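4 September 2020 - kitchen, evening session

Right, so the arm is back on its stand and talking to the laptop again! It took me most of the afternoon, and the culprit was the connector on the base that I swore I had already reseated. Cristian, if you read this, you were right and I owe you lunch.

Main job today was the gripper. The bare fingers have been bugging me for weeks. They're fine on foam blocks, but anything smooth just squirts out sideways, and I really don't want hard tips knocking into the stone when I get the approach height wrong (which I do, a lot). Ritu suggested wrapping them in something soft before spending money on proper pads, so both fingers now have a layer of white papery padding on them. Ugly as anything. I left the wrap thinner toward the tips so they can still get close together.

Re-zeroed the gripper afterward, because the old closed position was set for bare fingers and the motor would have sat there pushing against the padding. New closed value is 536. I stopped short of a full squeeze on purpose - there's still a gap between the fingers at that number and I'd like to keep it for now.
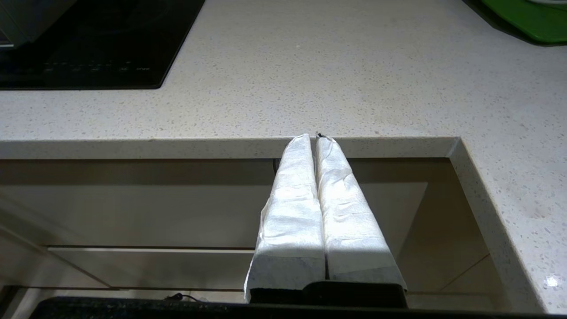 After that I went back to the height offset. The plan is still to come up to the front edge of the counter from below, pause, then go up and over. I set the pause to 2 seconds so I have time to hit stop. I've also added 18 mm to the clearance in the config, which is probably too generous, but I'd sooner trim it down later than chip something now. Keep the cooktop off whenever the arm is powered, please, even for a quick jog. Paper and heat, enough said.

Things I want to sort out before the next run:

The gripper cable needs a better route. I keep meaning to make a clip for it and then I get distracted by the fun stuff. Ritu has a bag of little hook-and-loop straps at Plemcombe, so I'll grab a few when I'm over there.

The wrist camera settings need another go. The counter is pale and speckled and the padding is white, so the edge finder has its work cut out for it under the overhead light. I might try locking the exposure first - easy to change, easy to undo.

Cristian wants the motion logs saved under the Himia folder, with the finger setup written in the file name. Fine by me! Today's are tagged "wrap1".

Proper silicone pads can wait until October, I think. I'd like 16 clean approaches with the paper on before I order anything. Haven't started counting yet, that's for the weekend.

Battery for the stop button is on the charger.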